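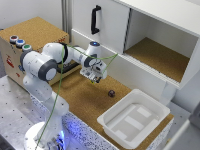 Robot Learning > Papers and Results
Thread: Flurnov, or how to throw away half your demos and call it a result

torque_ripple
Has anyone read the Flurnov write-up from the Ollden group closely? I've been through it twice now and I'm less convinced than when I started.

Short version for those who haven't. They collect 400 teleoperated demos of tabletop pick and place, small objects into a white tray on cork. Flurnov gives each demo a score, keeps the best 200, and trains the policy on those. The policy trained on the kept half does as well as the one trained on everything, and on the cube task it does better. The conclusion is that demo quality matters more than demo count and that Flurnov can measure quality.

My problem is that the second part doesn't follow from the first. Where is the run with 200 demos picked at random? I looked in the main text and in the appendix and could not find it. If the task is easy enough that any 200 will do, the score is doing nothing and they have shown that they collected too much data.

palletjack
Same thought. "Less data, same result" is what you see any time the curve has gone flat. You'd want the whole curve, with random picks next to scored picks, down to where both of them fall over.

greybox_lena
I think you're being a bit hard on it. They do compare against keeping the shortest demos, which is the obvious cheap filter, and Flurnov beats that one.

torque_ripple
Shortest is a terrible baseline though. On a setup like this the shortest demos are the ones where the object started in a handy spot. So you keep a pile of demos from one patch of cork and lose the rest of the table. Of course it does badly. Random would keep the spread.

greybox_lena
Fair, I hadn't thought about where the objects start. Does the score look at that at all?

torque_ripple
It says it's computed from the wrist camera and the gripper state. The fixed camera goes to the policy but not to the score. That bothers me too, I'll get to it.

wristcam_only
I'd like to hear why it bothers you. The wrist view is where all the useful signal is for grasping. Look at one:
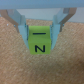 Wrist camera, lime cube between the finger pads, N on the front face.

You can see both pads, how the cube sits between them, which face is toward you. If a grasp is crooked or barely on, that's the view that shows it. I can believe a score built on this picks up sloppy grasps better than anything you'd get from across the table.

torque_ripple
For grasps, sure. But they call it a demo quality score, and a demo is more than a grasp. In that view I can see cork and fingers. I can't see the tray, so I have no idea if the cube is headed somewhere sensible or if the operator is wandering. They'd say the score runs over the full demo and the tray comes into view later. Maybe. Then show me how the score changes over time on a few demos. There's one bar chart and that's it.

palletjack
There's another thing about the cube. It has a letter on it. If the operators tended to start with the same face toward the camera, the score could be learning "N facing me" and calling it quality. I'm not saying it did. I'm saying a cube with print on it is the first place I would look for that kind of leak, and the write-up doesn't mention cube orientation once.

wristcam_only
That's a stretch. You could say that about any object with a texture.

palletjack
Yes, and I do say it about any object with a texture! Run the scorer with the letters covered up and see if the ranking stays put. It's cheap, they have the frames already.

mudlark77
Lurker, I work in packing and not in research, so correct me if this is dumb. Who decides what a good demo is in the first place? Is there a person rating them somewhere?

greybox_lena
Not dumb. No person rates them in this one. The score is how well a small model can predict the next gripper motion from the last few wrist frames. Predictable demo, high score. The idea is that hesitating and fumbling are hard to predict.

mudlark77
So somebody who makes the same mistake the same way every time would get a high score?

torque_ripple
Yes. That is the best objection in this thread so far and I'm annoyed that I didn't open with it.

greybox_lena
Okay, but in practice operators don't fumble the same way every time. And the failed demos were taken out before scoring, so the consistent mistake would have to be one that still ends with the object in the tray.

torque_ripple
Wait, the failed ones were taken out by hand first? Then part of the quality filtering was done by a human before Flurnov ever ran. How many came out? It doesn't say. The 400 is the number after cleaning.

greybox_lena
You're right, it's in the data section, one sentence. I read straight over it.

Drusevetti_intern
Long-time reader, first reply. Our group tried to reproduce the Heywood result last year, which is where the scoring idea comes from (different arm, different objects, same next-motion trick). We got the headline number on their data with their code. On our own data the scored half and the random half were close enough that I wouldn't bet lunch on the difference. We never wrote it up. I mention it only so people know there's at least one null result sitting in a folder.

wristcam_only
With respect, "we couldn't get it to work on our setup" has a lot of possible causes. Was your wrist camera mounted the same way? Did you retrain the predictor?

Drusevetti_intern
Retrained, yes. Mount was different, more to one side, so one finger hid part of the object. I'd accept that as an explanation. But if the method only works with one camera mount, that belongs in the abstract.

ollden_bench
Hi, I run the bench for the Ollden setup. I'm not the author of the scoring part and I'm speaking for myself. A few things I can answer.

The random 200 was run. It was left out for space, which I argued against. I'm not going to post numbers that aren't mine to post, but it will be in the revision, due 7th May. Three seeds for each condition, same as the rest.

Starting positions: the operator places the object by hand wherever they like on the cork. There's no grid. I asked for one in March and was told it would slow collection down. So torque_ripple's worry about spread is reasonable and I share it.

On the view from the side:
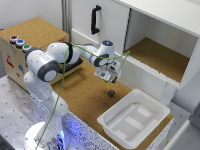 Fixed camera. Gripper open-handed over the cork, small dark round object near the tray, tray empty.

From there you can tell where the object is relative to the tray, and you can't tell that from most of the wrist frames. I'd like to see the score use both. The person who built it thinks the fixed view adds noise, what with the cable and the cabinet and everything else that has nothing to do with the task. We have not settled it.

torque_ripple
Thanks for turning up, I mean that. Two questions. Is the round object usually that close to the tray? And are round objects and cubes scored together or separately?

ollden_bench
I can't tell you "usually" without going back through the logs, and I don't trust my memory on it. It can be anywhere the arm reaches. Scored together, one ranking over the whole set.

torque_ripple
Together is a problem. A cube between two flat pads is going to give you steadier wrist frames than something round that can roll when you touch it. If the score rewards predictable, it will prefer cubes. Then your best 200 could be mostly cubes, and the cube task is exactly where the kept half beats the full set. That would explain the whole bar chart without quality coming into it.

palletjack
Oof.

wristcam_only
It's a guess until someone counts cubes in the kept half.

torque_ripple
Agreed, it's a guess. It's also a guess anybody with the file list could kill in one afternoon.

ollden_bench
I have the file list. I'll look. I'd have to ask before sharing what I find, so please don't read anything into it if I go quiet for a bit.

greybox_lena
For what it's worth I still think there's something here. If the random run comes out lower on both kinds of object, with the picks balanced per object, I'd use it. Filtering is boring and most labs do it by feel, and a score that's wrong in a consistent way might still be easier to work with than whoever happens to be cleaning data that week.

torque_ripple
If that run comes out lower I'll come back and say so. What I'd want before I use it: random picks, picks balanced per object, the letter check palletjack described, and the number of demos removed by hand. I don't care about a bigger model or a fancier task.

mudlark77
Can I add one? Have one operator do it sloppy on purpose but the same sloppy every time, and see what score they get.

Drusevetti_intern
I would pay to see that chart.

wristcam_only
Fine, that one I'd want to see too. I still say the wrist view is enough for grasps. If you narrowed the claim to grasp quality I don't think half of these objections would touch it.

palletjack
Narrow the claim and I'll stop complaining about the title. The letters I'm keeping.

ollden_bench
Passed the list on, including the sloppy operator. The reply so far is "interesting," no further detail. Still going through the files, cubes first.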